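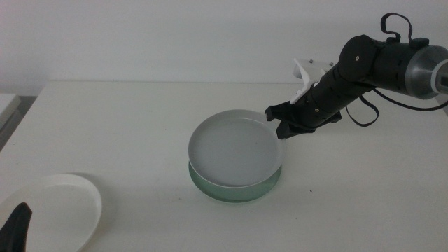 ## Robotics Club Takes On the Dinner Table

If you've walked past the back room at Pleseo after school lately and heard cheering over a dinner plate, you've found us! The Khaemba Robotics Club is deep into its spring project, and it's the most fun (and the most stubborn) thing we've tried so far.

The goal sounds easy enough. Two robot arms share one white table with a few plates, and the arms have to pick up a plate, carry it, and put it down where it belongs. Any five-year-old can do it. Teaching a pair of arms to do it has taken us most of the season, and we're loving every minute, even the ones spent staring at a gripper that stopped a finger's width too soon.

Our students named the project Elunus back in the fall, after a long vote that got louder than anyone expected. The software crew handles the training side, the build crew handles brackets, cables and anything with a screw in it, and plenty of kids float between the two. Newcomers usually start by driving the arms by hand, which is a great way to learn how much your own wrist does without asking you first.

### Why plates?

We spent the first month on foam blocks, and blocks are very forgiving. You can grab one a little crooked and still get away with it. A plate is wide, low and slick, and there's only a thin rim to hold. Come in too high and the fingers close on air. Come in too low and they bump the table. The ridged pads on the fingers give us some grip, but the angle still has to be right, and the students have gotten really good at spotting a bad approach before it happens. 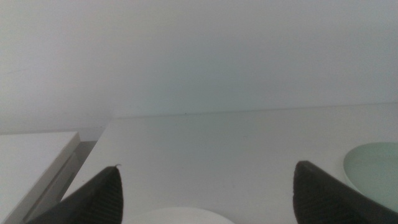

Color has been its own adventure. White plates on a white table are hard going for our vision program, so the software crew has been working with gray and pale green pieces too, and comparing how the program does with each. One of our eighth graders made a chart of the results that now hangs by the door, and it's a beauty. We'd happily frame it.

So far the club has recorded 769 practice runs, every one of them driven by a student. Each run gets watched back and sorted into keep or toss, and the sorting sessions have turned into a bit of a social event. There's popcorn. There are strong opinions about what counts as a clean grab. If you have a kid in the club and they've started critiquing how you load the dishwasher, we're sorry, and also a little proud.

### Getting ready for Zeltura

All of this is leading up to the Zeltura student challenge in May, where each team gets 60 seconds per round to move its plates. Our best round in practice used up nearly all of that, so speed is the big focus from here on. The students have picked two things to work on:

- lining up the first grab without a second try
- keeping one arm out of the other's way when both are moving 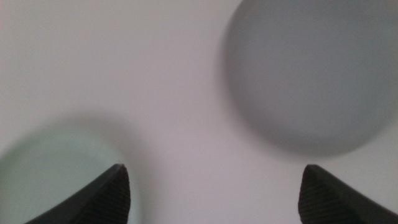
That second one is trickier than it sounds. The arms reach over the same stretch of table, and when both head for the middle at once, somebody has to yield. Right now the students are writing a set of simple turn-taking rules, tested first with two kids wearing oven mitts on opposite sides of the table (please ask to see this, it's wonderful).

Families are welcome at our open practice in April, starting at 4:30 p.m. in Room 129. Come drive an arm, try for a plate, and see how long it takes you. Snacks are always appreciated, and so are old dinner plates in plain colors, the flatter the better. Drop them in the bin outside the room any afternoon.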